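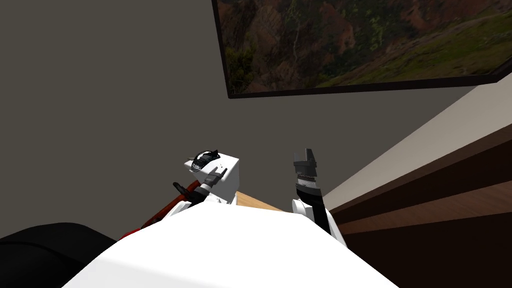

Reddish-brown cliffs and green hillside in a framed landscape on a dark gray wall.

The shortlist for this year's Indgate Prize is out, and what a good one it is! Four story collections are in the running, picked from 738 entries, and every one of them comes from a press small enough that you may have to ask your bookstore to order it. Please do ask.

The prize goes each year to a first book of short stories. Past lists have leaned toward quiet, careful writing, the kind where a couple stands in a kitchen and somebody nearly speaks. This one has a ghost ferry, a crooked spelling bee, a family of well diggers and a whole book set during one wedding reception, told table by table – with the band getting a story of its own near the end.

Two of the four come from Ketstead Press, which started out printing chapbooks and now brings out a handful of titles a year. The wedding book is theirs, and so is the one about the well diggers, a linked set of nine stories that follows the same family from drought to flood and back again. It has some of the best dialogue I've read in a long time. People in it interrupt each other, forget what they were mad about and go on being mad anyway.

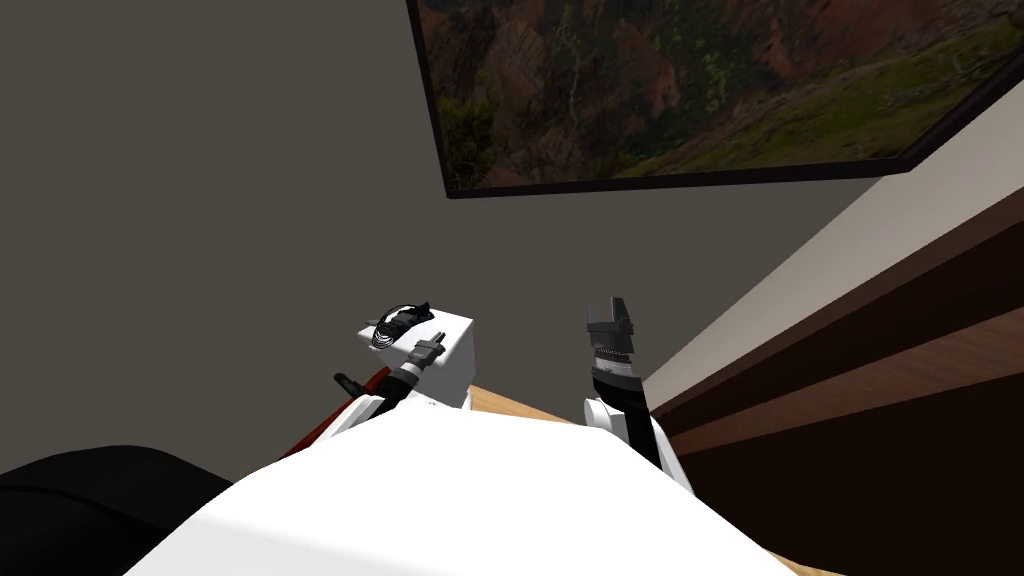 The ghost ferry collection is a Wihongi Books title and easily the strangest of the bunch. Its longest story runs over 100 pages, which had some readers wondering if it should count as a novella. The rules set no limit on the length of any single piece, so in it stays, and I'm glad. The spelling bee stories, also from Wihongi, are shorter and much funnier, though the last one took me by surprise and I had to put the book down for a bit.

The judges will announce their choice on 27th August at the Jirnunton Public Library, where all four writers will read for ten minutes each before the envelope is opened. Doors open at 6:30 and seats are free. If you can't make it, the readings will be recorded and posted on the library's website the following week.

There's a readers' vote as well, run by the library and kept separate from the judges' decision. Last year 1,091 people took part, and their favorite was a book the judges had passed over. Ballots are at the front desk now, next to lending copies of all four books. Entries for next year's prize open in January.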